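Todier Die-Cut Assortment 955: review
By Kagiso Tshabalala

The Todier 955 is an assortment of small die-cuts sold by Bristska as loose pieces in a flat envelope. I bought mine in December to label jar lids, notebooks and the backs of power adapters, and to have some left over for parcels. The larger pack, the 1164, uses the same artwork with more repeats. Everything below applies to the 955.

Each piece is a printed top layer on a peel-off backing, cut to the outline of the drawing. There is no carrier sheet. This affects handling more than any other design decision in the product, so I took that part first and spread a batch across the table to sort by color. Most of the pieces are a few centimeters across, and the palette runs to white, pink, blue and orange with a little tan.

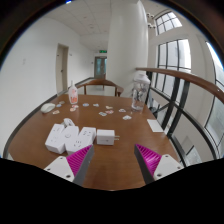

Cutting and registration

The cut follows the print closely. Most designs have a thin pale border, and on the batch I checked it was even on all sides. Two pieces had print running into the border on one edge. Inside corners are clean. Long thin projections are the weak point: they bend if the pieces are stored loose, and once creased they do not lie flat again.

Print contrast is moderate. The pinks and oranges hold up well at arm's length. The pale blue and beige designs do not, and under strong window light on a glossy brown tabletop they read as near-white shapes. A matte surface helps. If you plan to use the set for labeling, sort the strong colors out first and keep the pale ones for decoration. 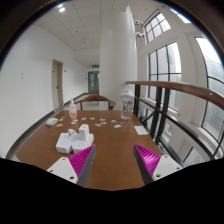

Storage is the other matter. The envelope does not reseal and the pieces fall out of it when it is turned on its side. I moved mine to a jar with a wide mouth, which works but mixes the sizes. A shallow tray with dividers would be better. Atallah makes one that fits this size of piece, though it costs more than the assortment does.

Peeling and adhesion

The backing has no split. You lift a corner with a fingernail, and on rounded shapes it takes several tries. I timed nothing, but labeling a shelf of lids was slower than with sheet stickers from Brultitia, where the waste border gives you something to hold.

Once applied, the adhesive is adequate on glass and smooth plastic. On a pump bottle the pieces stayed down through normal kitchen use — a curved surface lifts the corners of the larger designs, so choose small ones. On textured plastic, such as a mouse or a charger housing, the edges came up within a few days. Removal from glass left no residue. Removal from cardboard took the top layer of the cardboard with it.
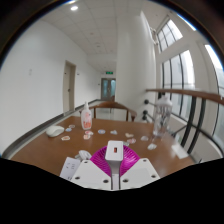
Duplicates were fewer than I expected for an unsorted pack. The envelope gives no piece list, and Bristska's product page shows only part of the range, so there is no way to order a single design again.

Rating

Cut: good
Print: good in the strong colors, fair in the pale ones
Adhesive: good on glass, poor on texture
Packaging: poor

I would buy the 955 again for notebooks and parcels. For jar labels I have gone back to sheets.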